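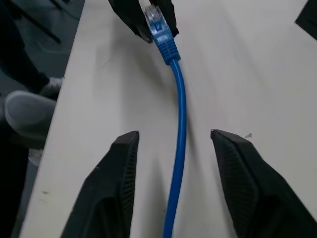
Week 2 notes: Collecting examples for the cable task
Deok-su Ma, 2024-09-04

Welcome back, everyone, and thank you for squeezing in last time while half the chairs were still in the other building. Today we leave the slides alone for a while and talk about how the examples get made, which I think is the part of this course where most of the real learning happens (yours, I mean, as well as the model's).

The task for the first half of the term is a handover. One arm holds a network cable by its plug, the other arm closes on the cable further down, and then the two of them work together. It sounds like nothing. You have all done it behind a desk without looking! But a cable bends, it slides, and it never lies the same way twice, so the model needs to see a good many of the ways it can lie.

A few words first, because the Voveline handbook uses them loosely. An episode is one full attempt, start to finish. A demonstration is an episode driven by a person. A label is what you write about it afterward. Please keep these apart in your reports - I have read reports where all three meant the same thing and I got quite lost.

How we collect

Each pair records 17 episodes per session. Before each one, pick the cable up and let it fall into a new shape, and please don't tidy it. Students love to tidy it. If every cable starts out nice and straight, the model will learn about nice straight cables and be very surprised in April.

Drive slowly, but don't stop to think with the arms in mid-air. A long pause goes into the data just like any other motion, and the model may well learn to pause there too. If you need to think, think before you press record.

The wrist view matters more than people expect. As the fingers come in on either side of the cable, the gap between them is what the model has to judge, so come in with the cable between the fingers and leave it room on both sides until you are ready to close. Last year's Bolger set had lots of episodes where one finger nudged the cable first, and we spent a good while sorting those out.

Keep your failures. A dropped plug is still an episode, so label it "dropped" and go on to the next. What I'd ask you to throw out is anything where somebody reached in with a hand halfway through.

For next time

Read the Tikside chapter on labeling, at least the first 12 pages. Then watch two episodes from the Wisthorpe folder, one good and one bad, and write me a paragraph on where the bad one started to go wrong. It is usually earlier than you think, so do scroll back a bit.

2 comments
17 shares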